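The washing machine had been without its casing since February, and Kenta Nagano had stopped seeing it that way. It was the thing by the sink that he walked around.

He had bought it for 80 dollars from a man in Huloswood who said it only needed a belt. The belt came and did not help. Then he ordered a valve from Trarnetti, and the valve was for a different model. After that he washed his shirts at the laundromat and kept a jar of quarters by the door.

Radomír Vondráček came up from the second floor in the evening with a flashlight in his coat pocket. He had fixed machines for 32 years and did not like to talk before he had looked at one.

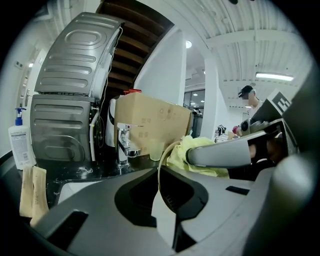
The counter by the faucet, with the box behind the cup.

"You want to keep it?" Radomír asked.

"I paid for it."

"I didn't ask that."

Kenta moved a cup over and leaned on the counter. His sister had sent the big box when he moved in. He had eaten what was in it and kept the box, and now he put things in it that had no other place.

Radomír ran his thumb down the hose and stopped near the bottom. He stayed crouched there for a while.

"New motor is 227," he said. "Plus me."

"How much are you?"

"Supper."

Kenta thought about the quarters. He filled the kettle and asked if soup was all right.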